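Speaker Notes
Celebrity Charity Livestreams: What the Audience Is Owed
Prepared for the Stivex Entertainment Publicity Forum
January 6, 2022

Opening

Good morning, and thank you to Stivex for the invitation. My remarks concern the benefit livestream, in which singers, actors and television personalities appear from home or from a small studio to raise money for a cause. I will speak about how these events are announced, how the performers are presented, and what is reported to viewers once the broadcast is over.

I will draw mainly on the Sarnarari Benefit Stream, held in November. The Buthelezi office handled artist relations for that event, and Emow supplied the streaming platform. Both have agreed to my use of the planning record.

[Pause for first slide.]

1. The announcement

The first public notice of the Sarnarari stream named the headline singer and the date. It did not name the fund that would receive the money. That information appeared four days later, in the third paragraph of a second release. By then the entertainment press had already run the story as a reunion of two former bandmates, and few outlets went back to correct the emphasis.

The lesson for publicity offices is plain. The name of the receiving fund belongs in the first sentence of the first notice, next to the name of the star. If the fund has not been confirmed, the notice should wait.

There is also the matter of billing. The Sarnarari release listed 43 performers in alphabetical order, with the headliner set apart at the top. Several of those listed had supplied a recorded greeting of less than one minute. Fans who stayed for the full program expecting a song were disappointed, and they wrote to the artists rather than to the organizers. We now recommend that a release separate live performance, recorded performance and greeting.

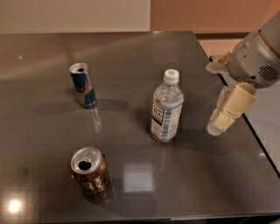 Živko Ristić objected to this recommendation when the notes were circulated, writing that a separate list for greetings would embarrass the artists who had the least time to give, and that some of them would decline the next request. He would prefer a single list with running times printed beside each name. I have some sympathy with that view. A running time gives the viewer the same information and carries no judgment. The forum may wish to take it up in discussion.

2. The personal interview

Most benefit streams now include a conversation segment. The host asks the star about family, health or a recent change in private life, and the answer becomes the headline the next morning. At the Sarnarari stream, the interview portion drew 505 published articles. The appeal for donations was mentioned in 200 of them.

I do not suggest that such interviews be removed. Viewers value them, and many artists wish to speak. I ask that three points be settled in writing before the broadcast.

First, the subjects that are open and the subjects that are closed. Second, the person who may stop the segment if a closed subject is raised. Third, the place of the donation appeal, which should come during the interview and again directly after it.

Petronella Msimang has suggested that the artist read the appeal in his or her own words. The Buthelezi office has adopted this practice for its clients, and I commend it.

[Second slide. Allow a moment for those seated at the back.]

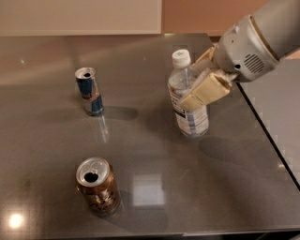
Sponsors are the next subject, and the one on which I receive the most questions. A benefit stream is seen as a gift from the artist to the cause, and viewers look closely at anything that resembles paid promotion. Clothing credits, makeup credits and furniture credits have all drawn complaints. The smallest items are often missed in the review: a clear bottle of water with a white label and a blue stripe, like the one on the slide, becomes a product placement as soon as it stands beside a famous singer. Offices should decide in advance whether labels will be shown, and should disclose any item that was supplied without charge.

3. Reporting after the event

The Sarnarari organizers published the total raised on the night. They did not publish the costs until they were asked. No impropriety was found, and the costs were modest, yet the delay produced a week of unfriendly coverage in which the artists were named far more often than the organizers.

A short public statement should be issued within 30 days. It should give the amount received, the amount spent on production, any fees paid to performers, and the date on which the money was transferred. Where performers waived their fees, the statement should say so once, without ornament.

[If time is short, omit the following paragraph.]

Emow now keeps a recording of each benefit stream on its platform with the final statement attached. Artists' representatives should confirm how long a recording will remain available and whether clips may be sold to entertainment programs.

4. Questions

I will take questions on billing first, given Mr. Ristić's comment, and then on sponsors. Copies of the model interview agreement are at the registration desk. Written questions may be left there until the close of the afternoon session.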